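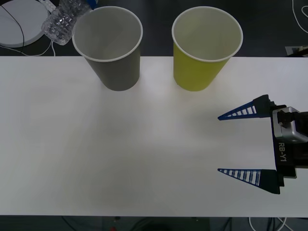 Do you need to know anything about robots to enjoy a robotics open day?

Not a thing, just turn up with comfy shoes and be willing to ask the people in lanyards stuff. Half of them are dying to be asked.

Posted in May by Jaqueline Ocampo
Last updated: May, same evening, fixed the parking bit

Right, quick one before I have to go and get tea on. Went to the Gastar open day. Had been meaning to go last year and forgot. This year I put it on the fridge.

For anyone who doesn't know, Gastar is the place out on the Binusora estate, past the tile warehouse, the grey building with the bike racks. I've driven past it for years thinking it was something to do with central heating. It isn't. They do robot arms, or rather they do the software that tells other people's robot arms what to do, which took me most of the afternoon to get straight.

Doors at 2. Got there at ten to and there was already a queue down the side of the building. 300 people signed up, the girl on the door told me, and I think most of them had brought a pushchair. No charge to get in. Parking is on the grass verge or in the tile warehouse car park if you ask nicely (I said in the first version of this that it was free everywhere, it is not, the bit by the roundabout is permit only, sorry to whoever messaged).

First room was talks. I skipped the talks. Well, I stood at the back of one for a bit and it was a man with slides about grasping, which is the word they use for picking things up, and he was good but he was very quiet and there was a baby. So I went through to the demos.

The demos. This is what you go for. They'd got several tables set up in the big room with tape on the floor that you had to stay behind, and at each one somebody from Gastar doing the explaining. The first was a sorting thing with a conveyor belt and I couldn't get near it. Too many dads. The second one was what I ended up staying at, and that was cups.

Paper cups, that's all. Same sort you'd get a squash in at a school fair. I'll be honest I nearly walked on. But the chap running it, Ayala, was explaining to a little lad how the thing has to work out where the cup is before it can do anything at all, and that it doesn't know what a cup is for, and the lad said "so it's thick then" and Ayala said "yes, very", and I thought ok I'm staying here.

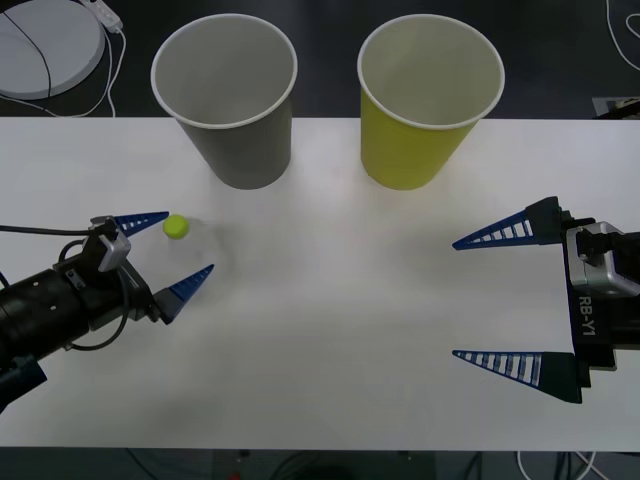

So anyway what I wanted to know was who's driving. Because you see the arms going and you assume there is somebody round the back with a joystick. Asked him. Sometimes there is! That's how they teach it. A person does the job over and over with the arms, and all of that gets recorded, and then the software has a go at doing it without the person. And it's bad at first, he said, really bad, and then it's less bad. He said they'd spend a whole morning on one small job and the next day start again with things in slightly different places, becuase otherwise it only learns the one spot. I said that sounds like teaching my mum the telly remote and he laughed but in a way where I think he gets told that a lot.

Slow, by the way. If you're going next year know that it's slow. The videos people share are speeded up, I asked about that too. In real life there's a lot of hovering. An arm goes out, stops, has a think, goes a bit further. Kids either lost interest in a minute flat or went completely silent and stared. I was in the second lot. I stood at that tape for 20 minutes and my feet were killing me.

What else. Noise. Much quieter than I expected, sort of a soft whine, and you could hear people's crisps over it. Smell of carpet tiles. Cables everywhere on the floor round the tables, dark floor, white cables, all looped about. My brother does stage lighting and would've had a fit.
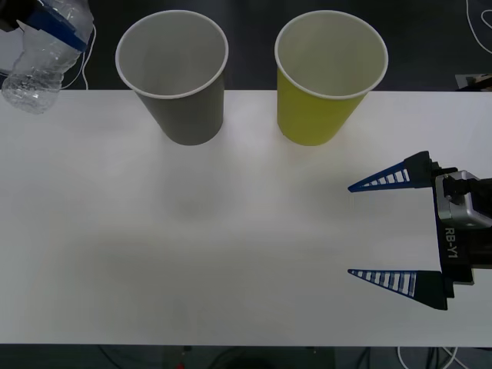
Soft things are the hard bit, according to Ayala. I'd have guessed heavy. But heavy's just a bigger motor, he said, whereas something thin and squashy changes shape as soon as you touch it and then everything the software thought it knew is a bit wrong. You could see what he meant with the water bottle, one of those clear ones, all crinkled, pinched in the blue fingers over by the grey cup while the other arm hung about with its own fingers wide open. I crush those by accident getting them out of the car door. The fingers are ribbed like little ladders and he let us have a squeeze of a spare set, and they give a bit, they sort of wrap. Not what I thought at all, I thought they'd be hard like pliers. A woman next to me asked could it do a crisp and he said don't.

I did ask the obvious one about jobs. My cousin's at Stirnier, on packing, and there's been talk there. Ayala didn't dodge it which I appreciated. Said he didn't know what Stirnier were planning and wouldn't guess, but that packing lines with the same box all day are easier to automate than anything where the stuff comes in mixed up. He said if he was her he would want to know how the people running the machines get trained and whether she could get on that. I'm passing it on for what it's worth. She'll roll her eyes.

Then tea and a bun, 2 quid, decent bun, tea from an urn. Nowhere to sit. They need more chairs, I put that on the feedback card in capitals. Also the toilets were through a door that locked behind you and you had to knock to be let back in, so there was a little group of us knocking.

Went back for a second look at the conveyor before I left and the dads had thinned out. It was fine. Coloured blocks. I prefered the cups.

Things I'd tell you if you're thinking of next year: go early, skip the queue for the goody bag (pen, sticker, a leaflet you'll bin), and stand at one table for ages instead of doing the lot. Little ones can't see over the tape tables so bring the sling or a strong shoulder. And ask them what went wrong that week, I got my best answers off that question, they all light up.

Will put the rest of my photos up when I've found the lead for the old phone. Pasta's boiling over, got to go.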